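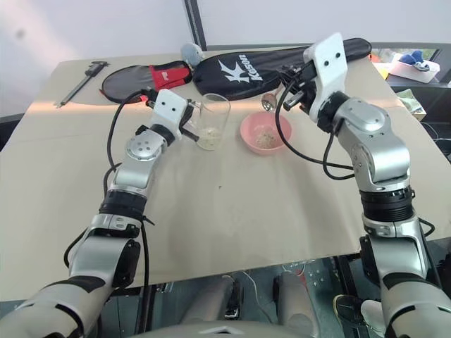

Photo: Warnis Inspections

Dry goods table - housekeeping and food contact check
Site: Plumalley, Greenberg building, ground floor
Form: Mekero 16, revised June
Date of check: Friday, November 13, 2020

1. Surface covering
Tabletop fully covered, paper lies flat, no tears at corners. PASS
Comment: Replace the paper at the end of each day. Do not tape a patch over a stain.

2. Containers
Clear plastic cup and pink bowl free of cracks and chips. PASS
Comment: The cup is light and tips easily when nearly empty. Keep it well back from the near edge. Do not fill either container past two thirds.

3. Utensils
Metal spoon, smooth rim, no rust. PASS
Comment: One spoon per type of grain. Wash and dry before it goes back in the drawer.

4. Spills
Grain on the floor is a slip hazard and must be swept up within 15 minutes. Brush and pan hung by the door. PASS
Comment: The brush has lost bristles. Order a new one.

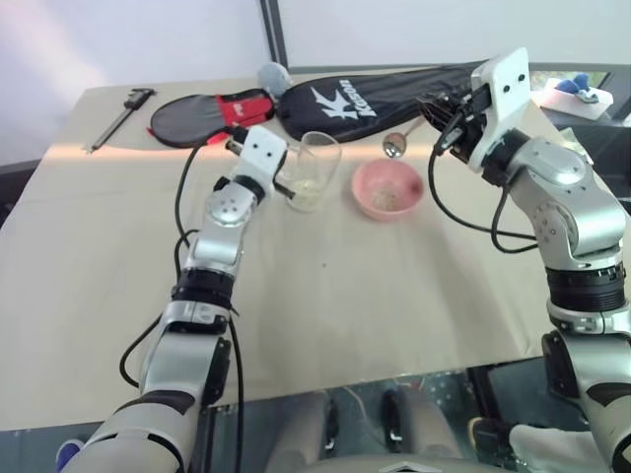 5. Glassware
Pitcher to stand on its base away from the table edge. Check the rim by eye and by touch, with gloves on. PASS WITH COMMENT
Comment: Glass and dry grain should not share a table while grain is being spooned. If a pitcher breaks, throw out all open grain within 2 metres, whatever the colour of the bowl.

6. Personal items
Bags to be stored on hooks, off food contact surfaces. ACTION REQUIRED
Comment: Raised at the last check as well. Hooks are fitted but too few - add 2.

7. Wall behind table
Washable paint, sound. PASS
Comment: Wipe down the grey smudge at the next clean.

Items open: 4 (brush), 6 (hooks), 7 (wall).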